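Week 4 notes — household waste, where it goes

Rough version, slides go up later. Bring the Amaral worksheet next time.
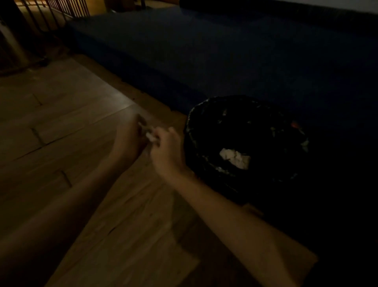
Picking up from last week: sorting at home vs. sorting at the plant. Most towns do some of both. Key terms — source separation, single stream, residual. Know all three for the midterm.

Residual = what's left after everything useful gets pulled out. Usually burned or buried. Cost to the town is per ton, so weight matters more than volume. Trucks are the other way around, they fill up before they get heavy. Compaction helps but crushes glass into the paper, and then the mill won't take it.

Paper fibers get shorter each time they're pulped. Office paper — long, good price. Tissue — already short, not worth pulping again, goes in residual or compost if clean. Students always miss this one on the test.

Case 1: Drurkero. Small town, 937 households, switched to pickup every other week. Residual down 27 percent in the first year. Complaints mostly in summer (smell). Read the table on the handout, ignore the last colum, it's wrong.

Case 2: Otance. Pay per bag, 80 cents each. Less trash at the curb but more dumping by the river road. Did total waste go down or just move? Write half a page on this.

Contamination: loads get rejected at the gate if too dirty. Who pays — town or hauler? Depends on the contract. See the Onus contract, page 51, second paragraph.

Not covered today: batteries, paint, anything electronic. Thats week 6.

Reading: chapter 5, skip the part on landfill gas.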